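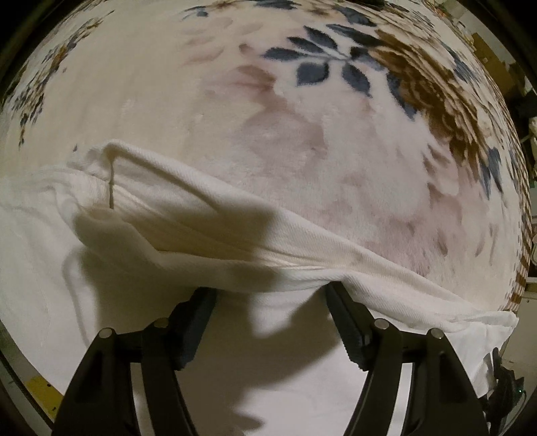 1/ Friday night and I'm doing bedding. Wild life over here! The floral blanket and a plain white one that won't lie flat for anything. I've been promising to write up how I handle the big stuff, so grab a snack, it's a long one.

2/ Backstory for the new people: in July I moved into a place on Norano with one closet. One. Everything I own that goes on a bed has to fit on a single shelf, and that shelf is 30 inches wide (I measured it twice because I didn't want to believe it).

3/ First thing I do is get everything out on the bed in one big heap and find the corners. I used to start folding from wherever I grabbed, and I'd end up with a sort of cloth burrito. Corners first. If you can't find one, run your hand along the hem until you hit it.

4/ Somebody asked about thread count last time. My white set is 800 and it's lovely to sleep in but it wrinkles if you look at it. The cheap set from Meléndez (the discount place by the bus station, not the bakery) folds so much better. Go figure.

5/ Shake it out hard before you fold. Two people is nicer but I do it alone: hold two corners, flick it up, let it come down slowly, walk backwards. My downstairs neighbors must think I'm sailing a boat up here.

6/ Then smooth from the middle out to the sides with your forearms. Forearms, not hands! You cover more ground. I do this with the duvet cover too, and it gets most of the air out.
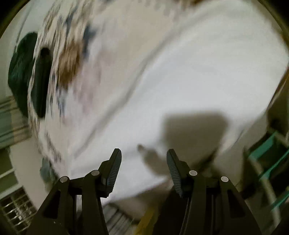

7/ Okay, the duvet cover or sheet. Big white thing, some pattern along one side, and I always put the patterned side up by the pillows so I know which way is which when I'm half asleep and making the bed.

8/ Fold it in half long ways, then again, then roll from the bottom. Rolled it takes up way less of the shelf than a square does. I've got 6 rolls in there now plus the spare pillowcases stuffed in the gaps.

9/ Blankets I don't roll, they go in those Votance zip bags. The 12 dollar ones, not the fancy ones with the window. The zipper on my first one went after a month, but they swapped it no questions asked.

10/ Tried the Litix linen spray everybody keeps posting about. Smells like a hotel lobby? My sister loves it. I'm going back to a bar of soap in an old sock.

11/ Still haven't figured out fitted sheets so please don't ask, mine get balled up and shoved at the back. If you have a method that works when you're 5'2" with short arms, reply to this one and I'll try it Sunday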